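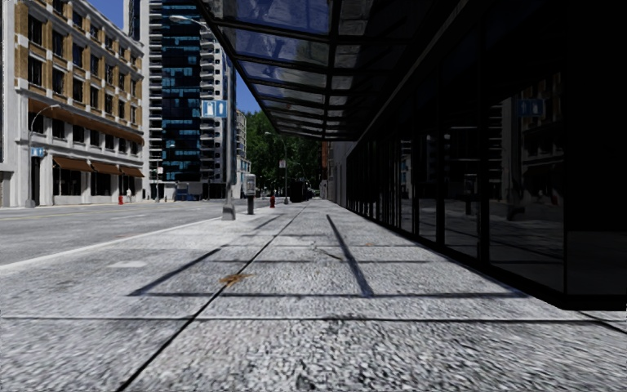 Footpath Condition Assistant (Casual)
Prunstead Municipal Council, Infrastructure and Open Space

Position number: 928
Employment type: Casual, fixed term of 22 weeks
Location: Prunstead Depot, with daily travel throughout the municipality
Reports to: Coordinator, Paths and Kerbs

About the role

Prunstead Municipal Council is seeking applications from suitable persons to assist with the inspection of public footpaths in the Jaduncombe and Ploser wards. Successful applicants will walk an assigned route each working day, record the condition of the path surface, and report defects that may present a hazard to pedestrians, including people who use wheelchairs, walking frames and prams.

The information collected will be used to set the order of repair and renewal works for the coming financial year. Council last inspected the two wards in full before the Jaduncombe shopping strip was rebuilt, and a number of the existing records no longer match the paths on the ground.

There are 11 positions available. Work will begin in June.

Duties

Walk assigned routes and inspect all constructed footpaths, shared paths and kerb ramps.
Measure raised edges, cracks, gaps and sunken sections using the gauge and straightedge supplied.
Enter each defect in the Council recording system and assign a rating in line with the Footpath Inspection Procedure.
Note overhanging branches, leaf build-up, loose gravel and other matters that affect safe passage.
Mark urgent hazards with temporary paint and notify the depot by telephone without delay.
Respond politely to enquiries from residents and traders, and refer complaints to Customer Service.
Attend a short team meeting at the depot at 7.45 am at the start of each working week.

Assistants do not carry out repairs and are not required to lift or move paving.

Hours and pay

Shifts are six hours in length, including a paid rest break, and are worked between 8 am and 3 pm. Assistants may be offered up to four shifts per week. Shifts may be shortened or postponed in heavy rain or extreme heat, in which case a minimum payment of three hours applies.

Payment is at the Band 2 casual rate under the current enterprise agreement, plus superannuation. A hat, high-visibility vest, wet weather jacket and sunscreen are provided. Assistants must supply their own enclosed walking shoes.

Selection criteria

Essential

Ability to walk for extended periods on uneven ground and in varied weather.
Ability to keep clear and accurate records, including basic measurements in millimetres.
Ability to work alone and follow a written procedure.
Courteous manner when dealing with members of the public.
Current driver licence, or the ability to travel to route starting points by another reliable means.

Desirable

Experience in inspection, survey, meter reading, mail delivery or similar outdoor work.
Knowledge of the Prunstead area.
A language other than English.

No formal qualification is required. Full training will be given over two paid days at the depot. The training is delivered by Janevski Pavement Services under contract to Council and includes a supervised practice route.

Applicants who require an adjustment to take part in the recruitment process or to perform the role are encouraged to contact Council before applying. Some routes are suited to assistants who use a mobility aid, and the views of such applicants on path condition would be of particular value.

Conditions of appointment

Appointment is subject to a satisfactory police check, the cost of which is met by Council, and proof of the right to work in Australia. Persons engaged in this role must declare any interest in a business that supplies concrete, asphalt or paving services to Council.

How to apply

Applications must include a current résumé, the names of two referees and a statement of no more than one page addressing the essential criteria. Please quote the position number. Applications may be lodged through the Careers page of the Council website or handed in at the Civic Centre front counter during business hours. The closing date is shown on the Careers page. Late applications will not be accepted.

Enquiries about the duties of the position should be directed to Azra Bošković, Coordinator, Paths and Kerbs. Enquiries about the application process should be directed to Selma Stojanović, People and Culture. Both officers may be reached through the Civic Centre switchboard.

Interviews will be held at the Prunstead Depot. Applicants selected for interview will be contacted by telephone.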